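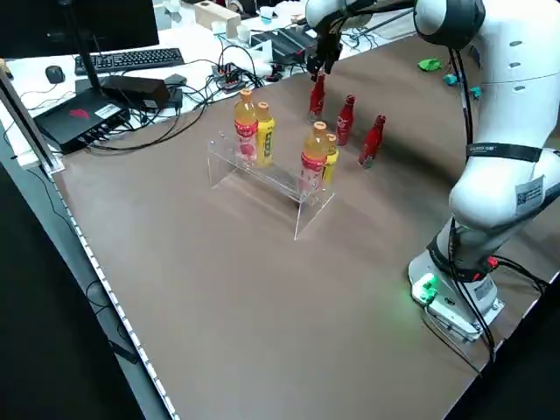 作業ノート 5月 飲料の段々台、並べ方つづき

14時すぎから再開。午前は搬入の片づけでほとんど進まなかったので、実質ここからが今日の分です。

Urmontの売店に入れる卓上陳列の話。先方の希望は「レジ横の狭いところに、ジュースと炭酸を一緒に置きたい、でもごちゃっと見せたくない」というもので、まあ気持ちはわかるけどむずかしい(笑)。前回は全部を台に載せようとして、見事にごちゃっとした。なので今回は、透明アクリルの段々台にはペットボトルだけを載せて、赤いアルミボトルの炭酸は台から下ろし、じかに天板に立てる方針でやっています。

台の上は二本ずつの組を横に並べた形。オレンジのキャップのジュースと黄色いラベルのボトルで一組、その隣も同じ組み合わせ。最初はジュースはジュース、黄色は黄色でかためていたんだけど、それだと色の面が大きくなりすぎて、離れて見ると一個の黄色っぽいかたまりになってしまう。同じ組をくり返すほうがずっと落ち着きます。キャップもオレンジと黄色で近い色だから、混ぜてもうるさくならない。これは収穫!

赤いアルミボトルは台の奥から右にかけて斜めに三本。ぴしっと横一列も試しました。試したけど、ボウリングのピンの出来損ないみたいで自分では好きになれず。ゆるい斜めにしておくと、台も斜めに振ってあるのでなんとなく流れができる気がする。ジュースのラベルが赤と白なので、赤どうしが遠くで呼び合う感じもあって、ここは個人的にかなり気に入っています。異論は受け付けます。

茶色の天板について。つや消しなのに、うっすら映り込みが出る。中央のあたりが少し光るのも前から気になっていて、白っぽい台なら困るところだけど、透明アクリルだと縁が光を拾ってくれて、かえって段の形が読みやすい。影も薄く落ちる程度で、商品の邪魔はしていないと思う。ジュースは中身が光に透けて金色がかって見えるので、照明はいじらずこのままで行きたいです。蛍光灯を一本消す案は保留にします。

台の掃除のこと。アクリルは本当に指紋がつく!段の角を素手で持つともうだめ。今日も三回拭いた。眼鏡拭きの古いのが一番よくて、紙タオルは細かい傷が怖いから使わないでください。アルコールもなし。前の台はそれで端にひびが入って、Villachの見本市の直前に作り直しになったのを覚えている人も多いはず。あれはつらかった。

ボトルの置き方のメモ(来週の自分へ)
・ラベルの正面は、台の正面と同じ向きにそろえる。斜めに振った台でも、ボトルだけ客側へ向けない。やってみると妙によじれて見える。
・置くときはボトルの胴を持つ。キャップをつまむと段に当てやすい。
・手前から置くと奥に手が入らない。奥が先。毎回忘れる。
・アルミのほうは倒れると音がすごいので、夕方以降は静かに。隣の部屋から苦情あり。

買い物の記録。中身入りの飲料は予算3000円の枠で、今回使ったのは1225円。残りは次の回に回します。領収書は青いファイルの後ろのポケット。冷蔵庫に入れたほうの炭酸は飲んでいいやつ、棚にあるほうは陳列用なので飲まないこと。これ、前にも書いたけどもう一度書きます。陳列用はキャップを開けると液面が変わって、並べたときに高さがそろわなくなるんです。地味に困ります。

Kidemhamから届いた段々台の予備は、まだ箱を開けていません。図面だと段の奥行きが今のより少し浅いらしく、太めのボトルが載るかどうか心配。納品書を見たら保護フィルムは貼ったままで送ると書いてあったので、剥がすのは使う直前で。剥がしたフィルムは静電気でほこりを集めるから、机の上に放置しないでください(先週の私に言っている)。

本番の数について。売店側が用意するのは全部で48本で、台に出しておくのは一部、あとはカウンターの下から補充する形になる予定です。そうすると、減ったときの見た目もちゃんと考えておかないといけない。組で並べるやり方の弱点はそこで、黄色いほうだけ売れると片側が歯抜けになる。ジュースを前に寄せるか、減ったら組ごと下げてもらうか。店の人の手間を考えると後者はちょっと頼みにくいなあ。Tambunanの売店でやったときは、結局お店の人が自分で使いやすい並びに変えてしまって、しかもそれが私の案よりよかった。なので、今回は細かく指定しすぎないようにしたい。

まだ決まっていないこと
・値札をどこに付けるか。段の前縁に差すと、せっかくの透明な縁が隠れてしまう。天板に小さく立てる案が有力だけど、レジ横だと釣り銭皿とぶつかりそう。
・赤いアルミボトルの下に薄い敷物を入れるかどうか。すべり止めの意味では欲しい、見た目では要らない。
・台を振る角度。今は目分量なので、案2を試すときに天板へマスキングテープで印をつけます。剥がし跡が残らない細いほうのテープで。

16時40分、いったんここまで。布は洗って窓側に干しました。並びはこのまま残しておくので、動かしたい人はラベルの向きだけメモしてからどうぞ。明日は値札の紙を切るところから始めます。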